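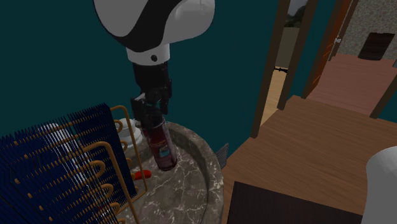

Lanying Shen objects that a simulation license should never be charged to an equipment budget, and that the money belongs with the arm itself. The purchasing office considered that view and does not share it. This review covers Toreo, the simulation package from Steltasis, as a planning tool for departments that intend to buy a single arm and gripper.

The license costs $2,000 per seat for one year. Six seats were purchased in April. Staff used them to compare grippers on crowded tabletops, where a can, a cup and bulkier items compete for the same space. Clearance problems were easy to spot, and two grippers were removed from the shortlist before any quotation was requested.

The package has limits. Contact between fingers and curved surfaces required frequent adjustment, and the 321-page manual says little on the subject. Support answered promptly but referred most questions to a paid training course.

Toreo is recommended for departments still choosing a gripper. Those with a signed order should put the funds toward spare fingers and installation. Renewal requests go to Dilruba Mondal.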